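What the quote leaves out

I went to see Agustina Toledo at Savine in December with a notebook full of questions about arms, and she wanted to talk about shelving. Fair enough! She'd set aside money for two pairs of hand-held grippers and a budget line called "sundries", and guess which one ran over.

The grippers were the easy bit. Pallstead quoted, Briggs quoted, she picked one and it was done in 18 days. Then came spare pads, power strips, storage bins, chairs people could bear for a whole afternoon - and things to pick up, because you need far more of those than you'd think. She had put down 200 euros for props and spent it in the first week.

Her advice is to price a full working day for one person, then add six months of wear on top. I've started doing the same with my own sums (my arm fund is still very much a fund).
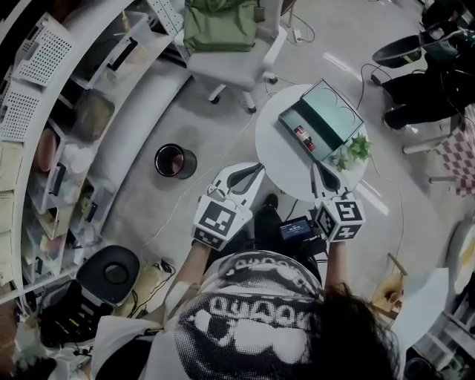 BUYING & BUDGETS

Two grippers, one small round table, a box with a little bottle in it: you don't need a big hall to get going. Do ask about fingers and pads before you sign, though. Agustina now gets them as a separate line on every quote.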